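PLENDUSSTEAD, 20/06/2023 - The Plendusstead Community Meals Service today announced that it will extend its weekday lunch program to the neighboring district of Lallumar, following a grant from the Zapata Fund for Older Residents. The expansion will allow the service to deliver 200 lunches each weekday, up from the current 118.

Under the agreement, the Zapata Fund will cover kitchen staffing and delivery costs for 2 years. Residents of Lallumar aged 65 and over may apply at once, as may younger adults recovering from surgery or a long illness. Applications will be accepted by mail, by telephone and at the front desk of the Lallumar Public Library. 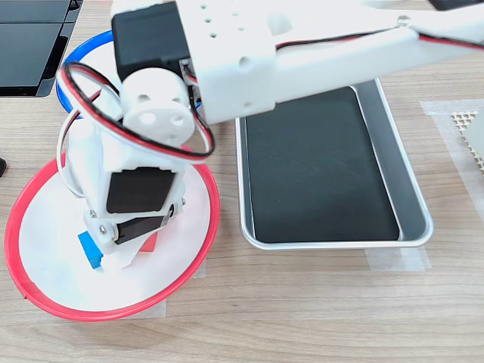 "Many of our neighbors in Lallumar have asked for this service, and until now we have had to place them on a waiting list," said Nilton Ñahui, Director of the Plendusstead Community Meals Service. "The grant lets us offer them a hot lunch and a short visit at the door, on the same terms as everyone else."

Meals will continue to be prepared at the service's kitchen on Grodard Street. Low-salt, soft and vegetarian menus will be available on all routes. The price to the recipient remains unchanged, and households that qualify for assistance will pay nothing. The service expects around 80 new households to enroll before the end of December.

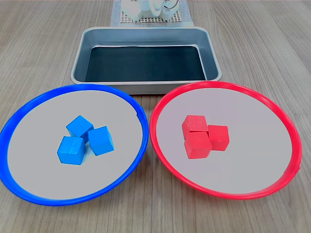 Two delivery routes will be added, one serving the streets north of the river and one serving the apartment buildings near the rail station. Recipients already enrolled in Plendusstead will keep their present drivers and delivery times - any change to an existing route will be announced in writing at least two weeks in advance.

The service is also seeking drivers for the new routes. Applicants must hold a valid license and be available on at least two mornings a week. Training is paid and takes place at the Grodard Street kitchen.

**About the Plendusstead Community Meals Service**

The Plendusstead Community Meals Service is a nonprofit organization that prepares and delivers weekday lunches to older and homebound residents.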